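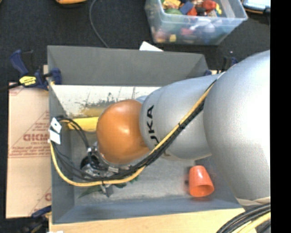 Ticket: Grey bin, things stuck to bottom
Site: Valdovinos stockroom
Opened by: Returns bench
Priority: Low (disputed by Returns bench)
Status: Closed, reluctantly

9:10 am
Small flat items won't come out of the grey bin. They slide to the far wall, lie down and refuse to discuss it. Bin is the Wasitz open-top, same as the other 5 on the shelf, all of which behave.

9:40 am
Support asked if the bin was level. Put a marble in it. The marble had strong opinions. Shimmed the near side with folded cardboard, 5 layers. Marble now undecided.

10:25 am
Still sticking. Support asked when the floor of the bin was last cleaned. Checked the cleaning sheet. The cleaning sheet was also last filled in some time ago, in February, by someone who drew a smiley face.

11:15 am
Washed with warm water and dish soap. Scuffs stayed, as scuffs do. Found the remains of an old Rumeo label, same grey as the plastic, glue side up. Scraped it off with a ruler and washed again.

1:30 pm
Dry. Tried a postcard, a coaster and an 80 gram sachet. All three slid and lifted out without a fight.

1:45 pm
Support suggested ordering a replacement anyway. Stimusbridge sells them in a minimum lot of 200. Declined.

2:05 pm
Closing. Please stick labels on the outside of bins, where the rest of us can read them. Cardboard shim stays until somebody fixes the bench. Marble is in the top drawer.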